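Why Farmers Change What They Plant

Plants eat too, in their own way. They use sunlight, air and water to make sugar, and they pull minerals out of the soil through their roots. Corn takes a lot of nitrogen, one of the most important of these minerals. If a farmer grows corn in the same field year after year, the nitrogen runs low and the corn grows short and pale.

One way to fix this is called crop rotation. It means growing a different crop in a field each year. On the Lindsay farm near Studville there are 4 fields, and each one gets a new crop every spring. A field that had corn last year has beans this year. After beans comes wheat, and after wheat comes clover.

Beans and clover are special. Tiny living things called bacteria make their homes in small bumps on the roots. They take nitrogen from the air and turn it into a form plants can use. When the roots rot, much of it stays in the ground for the next crop.

Rotation also helps with pests. Some beetles lay their eggs in a corn field in late summer. When the young hatch the next year, they look for corn roots. If the field is full of beans – which they can't eat – most of them starve.

The wheat on the Lindsay farm is planted in October and cut the next summer. Then it is ground into flour.

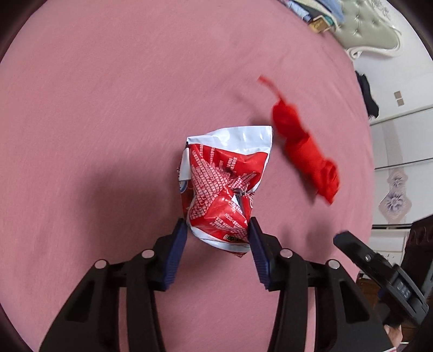
What happens if a farmer never rotates crops?
The soil loses minerals, pests build up, and the farmer has to buy more fertilizer to get the same harvest.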